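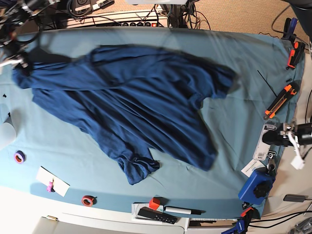 Navy long-sleeve on the blue cloth.

1/ Few people have asked how our first season of British American football went, so a thread. We play as Skallthorpe, bottom tier, nine-a-side. Final record was three wins, five losses. Better than last year, when we only had friendlies and lost both.

2/ Home games are on the rugby club's second pitch. They let us mark our lines over theirs as long as we use a different colour. The first time we did it in yellow and the officials couldn't tell the hash marks from the dead grass. Blue from then on.

3/ Opening game was away at Flulgate. Lost 29-6. They ran the same sweep to the right all afternoon and we didn't set the edge once. Our only score was a blocked punt that our nose tackle fell on in the end zone.

4/ Second game was Flulgate again, at ours. Lost 14-12, missed both conversions. We don't have a kicker. We had a lad who used to play full back in league, but he moved away in May.

5/ The rushing game was the good bit. 784 yards as a team across eight games, nearly all of it between the tackles. Passing was poor and I won't put the number here.

6/ Best day was Pultska at home. 20-0, first shutout, and the defence forced four turnovers. We had 200 people watching, which for this level is a lot. The burger van ran out before half time.

7/ Pultska away was less fun. Kick-off was at 1pm, the coach got there at 12.40 and half of us were still taping ankles at the coin toss. Lost by a touchdown.

8/ Costs, as people always ask. Subs are monthly and cover insurance, pitch and officials. You buy your own helmet and pads - the club has a few loan sets but the big sizes go first. Game day travel is extra.

9/ Things to fix over winter: special teams, a second quarterback, and tackling lower. We also need linemen. If you are large and free at weekends please get in touch.

10/ Rookie training starts after the new year, 11am, on the top field behind the Joseph. Boots with moulded studs, a gumshield and a drink. No experience needed, most of us had none. Message the Skallthorpe page and someone will reply, usually in the evening.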